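**Stundari 442 Access Panel**
Bolt-on access cover for walls, cabinets and equipment housings

The Stundari 442 is a removable cover for openings that need to be reached a few times a year. It suits shutoff valves, junction points, cleanout plugs, pump compartments and similar spots. It is sold by Zomusbridge from the Brullham warehouse, singly or by the carton.

The number is the long side of the door in millimeters. Replacement doors from the older Stundari range are a different size and will not fit this frame.

## What you get

- Door and surround frame, matched and packed together
- 8 fixing screws with washers
- Foam gasket, fitted at the factory
- Paper drilling template
- One spare strip of gasket

The screws are for sheet metal and wood. For masonry, use your own plugs and the next size up in screws.

## Choosing a location

Measure the opening before you order. The frame needs a flat border on all sides, wide enough for the screws to bite. On a wall with a slight bow, the gasket will take up a small gap, but anything you can slide a coin into should be packed out first.

Leave clearance in front of the panel. The door lifts straight out toward you and has no hinge, so a pipe or shelf close to the face will be in the way. Installers often forget this when the panel goes behind a water heater. Stand where you would stand to do the repair and check that both hands can get to the edges.

The 442 is not fire rated. Do not use it in a rated wall or ceiling, or in a shaft between floors. It is also not a structural part and should not carry the weight of anything hung from it.

## Fitting

1. Tape the template over the opening and mark the screw holes.
2. Drill, then remove the template and clean off the dust or chips.
3. Set the frame in place and start all the screws by hand.
4. Tighten a little at a time, working across the frame from corner to corner.
5. Press the door in until the gasket meets evenly all the way around.

Power drivers are fine on the lowest setting. Most of the frames that come back to us have been pulled out of square by one screw driven home before the others were started. If the door binds at a corner, back off the two nearest screws half a turn and try again.

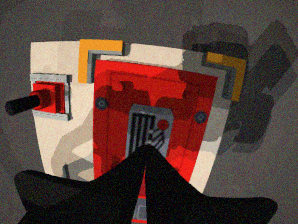

Ieuan Nicholas wrote in that his door went in stiff for the first month and then eased once the gasket had taken a set, and he wanted to know if he should trim it. Leave it alone. A new gasket is meant to be tight, and trimming it leaves a gap that lets damp air through. Dust it with a little talc if the door is hard to pull out in the early weeks.

## Care

Wipe the face with a damp cloth and dish soap. Solvent cleaners will dull the finish and swell the gasket. The face can be painted with a water-based paint after a light sanding, but keep paint off the edges or the door will stick.

Check the gasket when you have the door off. If it has gone flat or cracked, peel it away, clean the groove and press in the spare strip, starting at the middle of the bottom edge. Further strips are sold by the roll under the Chaturvedi name.

## Ordering

Single panels ship within the week. Cartons hold 8 and are packed on edge with card between them. Orders of 70 or more go out by pallet and need someone on site to sign for them. We normally keep nearly 600 in stock, with the lowest numbers in December, so contractors planning winter work should order early.

Panels can be returned unused with the template uncut. We can't take back a frame that has been drilled or painted. For damaged deliveries, keep the packing and contact Tegwen Hopkin at the Brullham counter before 4 p.m. For trade accounts, ask for Trefor Voyle.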